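Skulel Robotics Trains Two-Armed Robot on Household Laundry Using Recorded Demonstrations

TRUSTINVILLE, February – Skulel Robotics today released results from a study of how a two-armed robot can learn to clear clothing from furniture and put it in a basket. The work was carried out at the company's Daly Street lab with the design group Kemard.

The method, called staged replay, trains a single control model on demonstrations recorded by human operators. Each recording is split at the points where a gripper opens or closes, and the model sees the short segments around those points more often than the rest. The training set held 2669 demonstrations.

In earlier tests, the model handled the reach well but often failed at the grasp. Fabric bunches differently every time it is dropped, and a grip that works on a flat shirt may miss a folded one.

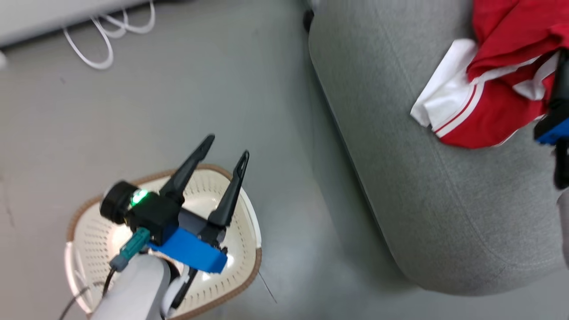 The team also wanted to know how much data the task needs. A model trained on 1000 demonstrations could pick up single garments but tended to let go too early. At 2000, early releases became uncommon – though thick items such as towels still caused trouble.

"Most of the gain came from the few seconds on either side of the grasp," said Kilian Schwaiger, who led the study. "We had been treating every part of a recording as equally useful, and it isn't."

The study covered one garment at a time. Piles of mixed clothing were left out, as were socks and other small items. Schwaiger said the group will look at piles next, using the same arms and grippers.

Skulel plans to publish the training code and 5 sample recordings on its website. Requests for the full data set can be sent to the company's press office in Trustinville.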